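Cludasham House, window coverings: progress report to the Ansah Fund
Period ending August
Prepared by Waltraud Kuster

The grant pays for new curtains in the guest rooms and for finding out whether they do what the supplier said they would. The first part is going fine. I have doubts about the second.

Two rooms are finished. Both have the cream Motitz fabric at full length. Motitz sold it to us as "privacy weight," and I would like that phrase kept out of anything the Fund publishes. After dark, lights from outside come through it plainly enough.

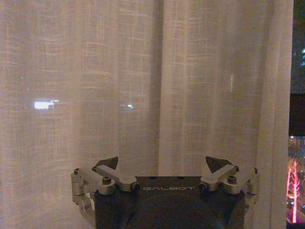
Sabine Kohlhase replied to my draft that guests want some light, that a heavier cloth would make the rooms gloomy by day, and that the Fund approved this sample with its eyes open. All true, but the application also promised better sleep, and I can't report progress on that with the fabric we have. Our guest survey doesn't ask about light at all. It asks whether the room was "pleasant."

Spending to date is 421 dollars, mostly fabric and hooks. The quote from Wotska for blackout lining is almost 1,000 dollars for the remaining rooms, and I don't believe it includes labor. I have asked twice.

Hanging is the other weak point. The supplier's instructions say the folds will "settle evenly" without steaming. I would not count on it.
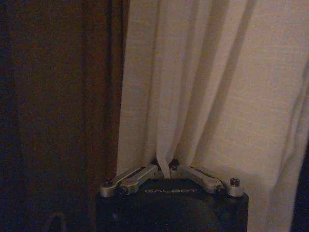

Steaming would add 80 dollars for the rental of a steamer. I recommend we pay for that now and hold off on the lining until one room has been tried with it and the survey has a proper question about light. Until then please treat the sleep target as not met.

Still open: hem weights, the Wotska labor figure, and who approves the new survey wording.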